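Courses > Manipulation Lab > Handouts > Unit 9: Comparing hands on soft things

Notes for Unit 9, O. Drakos. Read before lab, bring the Unit 8 sheet too, we'll need the torque limits from it.

Recap from last time. Parallel jaw = two flat pads, one closing direction, easy to model. Fine for boxes. Humanoid hand = more joints, more contact points, more ways to be wrong. Question for this unit is when the extra joints pay for themselves.

Test object has to be something that punishes you. Eggs are messy, sponges forgive everything. We settled on a balloon plus a thin sheet laid over it. Balloon rolls if you push sideways. Sheet folds on itself as soon as you lift one corner. So you get a rigid-ish curved thing and a floppy thing in one task.

Hands to compare:
- Trodero five-finger pair, bimanual
- Jesano parallel jaw, long pads
- Halliday soft three-finger (on loan til February, book early)

Same controller for all, Grukgate teleop, default gains. Do NOT retune between hands, it makes the numbers useless. Amirhossein Taheri has the login.

What to log, per trial: time from first contact to release, number of regrasps, did the balloon shift off the towel, did the sheet tear. 34 trials per hand. Short ones are ok. Aborted ones count, write "abort" and the reason, dont delete them. 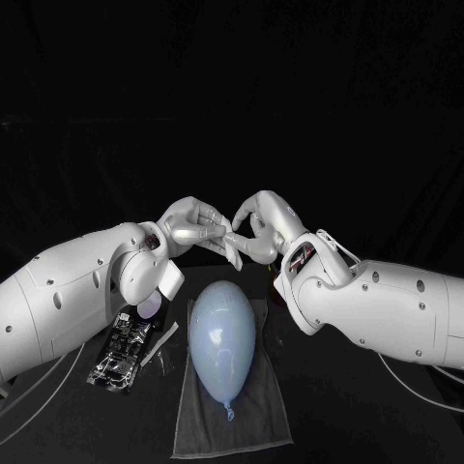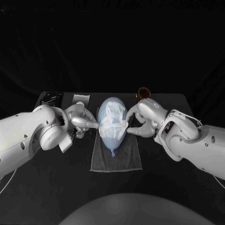
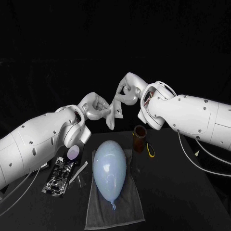
Two humanoid hands, one balloon on a gray towel.

Why not just use the hand with the most fingers every time?

More fingers means more to calibrate and more contacts you can't see past the knuckles. On the sheet a fingertip pinch does most of the work, and the other fingers mostly need to stay out of the way. Where the extra ones help is when you have to steady a curved surface with one part of the hand and pull with another.

Things that went wrong last year, watch for these:

Approach height. People come in too low and the knuckles touch before the tips do. Set the pinch pose in the air first, then go down.

Pinching a single layer. With thin material the tips close on nothing, operator thinks they have it, lifts, sheet stays put. Check the head camera and then lift a tiny bit before committing.

Both hands pulling at once. One holds, one moves. Decide which before you start the trial, say it out loud to your partner.

Cables. Check slack at both wrists before a wide reach, especially on the right arm.

Camera view. Head camera only for the graded runs. Wrist cams are nice but the Jesano mount doesnt have one so its not a fair comparision.

Write-up: 2 pages max, one table, one plot. Plot regrasps against time, one color per hand. If your hands come out the same, say so, that's a result. Don't average over aborts.

Lab is room 61, doors open at 9. Remaining slots on the sign-up sheet.

Manipulation Lab handouts | Contact: O. Drakos, room 61 | Back to top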